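Print this chapter | E-mail this chapter
Shares 181 | Comments 5

CHAPTER 5
Surfaces, Spills and Storage in the Working Kitchen

Learning outcomes

On completing this chapter, students should be able to describe the main groups of benchtop material, explain how each responds to acid, heat and moisture, and prepare a written care schedule for a kitchen in domestic or light commercial use.

5.1 Introduction

The benchtop is the most heavily used surface in any kitchen. Food is prepared on it, hot dishes are set down on it, and bottles, glasses and groceries stand on it for much of the day. Choice of material therefore affects hygiene, labour and cost over the whole life of the fit-out. A bench that suits a bakery may serve poorly in a house where wine and citrus are in daily use.

Chapter 4 dealt with the layout of work areas. The present chapter turns to the materials themselves, beginning with natural stone and moving on to timber, stainless steel and manufactured boards. Students who have completed the Brekness case study will recall that the owners chose marble for its colour and cool surface, and that the first complaint recorded was of dull rings near the sink.

5.2 Marble and the problem of etching

Marble is composed largely of calcium carbonate, a mineral that reacts with even weak acids. Lemon juice, vinegar, wine and many soft drinks will dissolve a thin layer of the polished face. The resulting mark is known as an etch. It differs from a stain, in which a coloured liquid has soaked into the pores of the stone, and the two faults call for different treatment. A poultice may draw out a stain. An etch must be repolished.

Sealing slows the entry of liquids but gives no real protection against acid - a point often misunderstood by clients. Bottles holding acidic liquids should stand on a tray, and drips should be blotted with a soft cloth and the area rinsed with clean water.
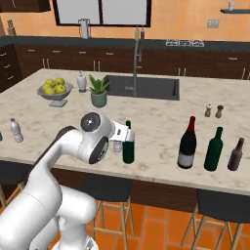
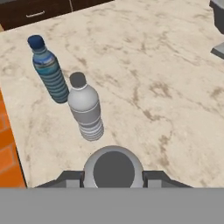
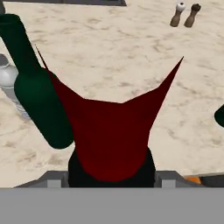 Figure 5.2 Computer-rendered views of a kitchen: glass bottle on a marble island (first view), water bottles on the marble countertop (second) and a maroon cloth (third).

5.3 Cloths and cleaning agents

Cloths used on stone should be soft, free of grit and laundered often. Scouring pads and powder cleansers scratch the polish and should be kept for other tasks. A neutral detergent, well diluted, is suitable for daily use. The Murakami care schedule, reproduced in Appendix 2, lists daily, weekly and yearly tasks and may be adapted for coursework.

5.4 Cost over time

Purchase price is a poor guide to lifetime cost. In the Naston exercise, students compare a marble bench with one of stainless steel, allowing some 600 dollars for each visit by a stone polisher. The Barketti exercise applies the same method to a timber bench that is oiled by the household. Both should be attempted before the discussion of heat damage in Section 5.5.

Print this chapter | E-mail this chapter
2 comments awaiting approval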